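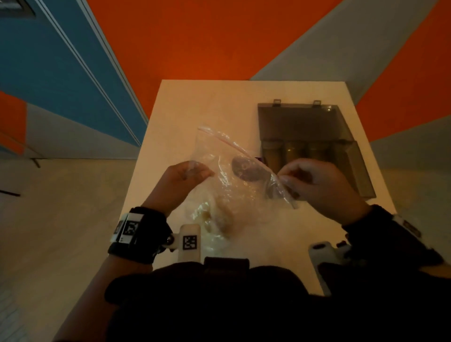 Fastell has finished 724 recordings for Zarkano, its attempt to teach a learning system to pack small goods, and it is not ready to say the attempt will work. Only 300 have passed review so far. Bags are the main worry. A clear zip-top bag held open in two hands wrinkles and catches the light, and whatever is inside goes blurry and glossy. People cope with that without thinking. We have yet to see proof that a model will.

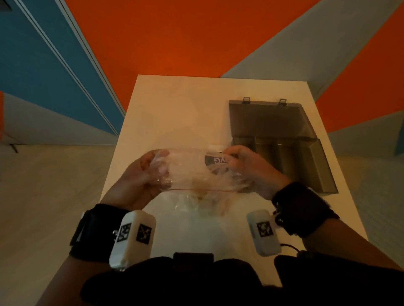

"I have read plenty of announcements claiming that enough examples will solve everything," said Myfanwy Lewis, who leads the recording work. "I don't believe it yet. The markers on the wristbands tell us where the hands are. They say very little about a bag sagging between them, and the sagging is the hard bit."

Recording began in November at Gwilliam's site. Each session uses a white table, a divided storage box and a person wearing tracked bands on both wrists.

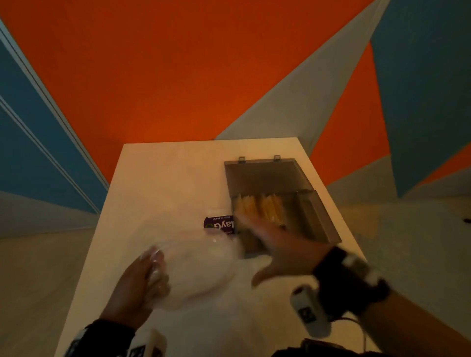 One hand on the bag, the other reaching towards the open box.

Rhodri Gethin, who reviews the recordings, has asked for 50 more with the lid and bag in less helpful positions. "Our table is tidy," he said. "Most kitchens aren't, and I'd like to know how much that flatters us."
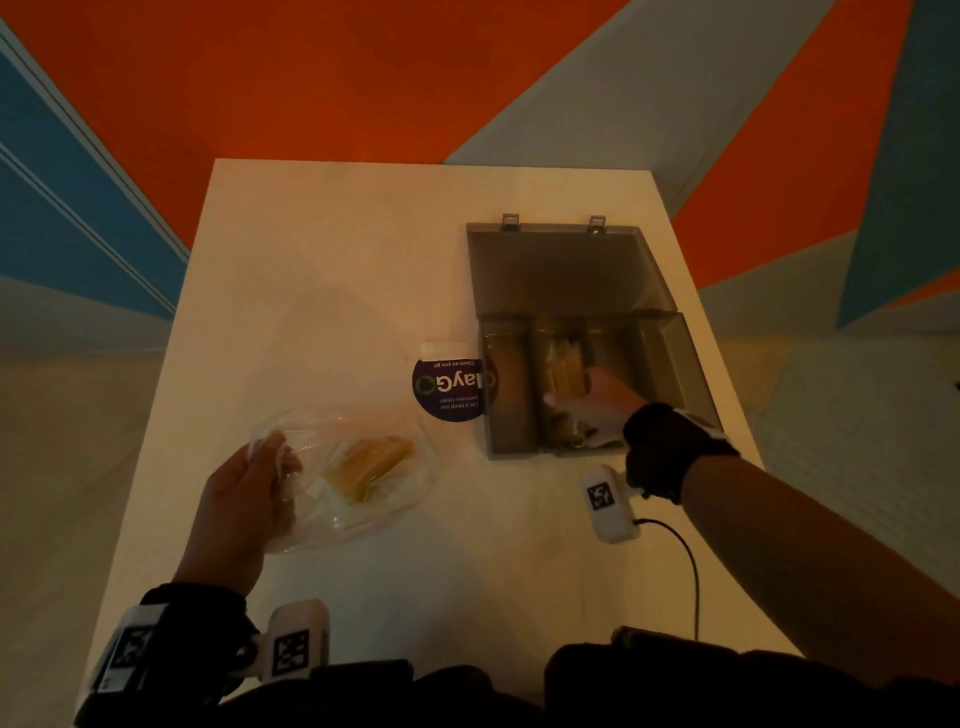

Right hand in the middle compartment, with the ClayGO sticker lying between bag and box.

Wumberg will run the first outside test once 500 recordings have passed review. Fastell will publish the failures along with the rest - and will make no claims about speed or savings before then.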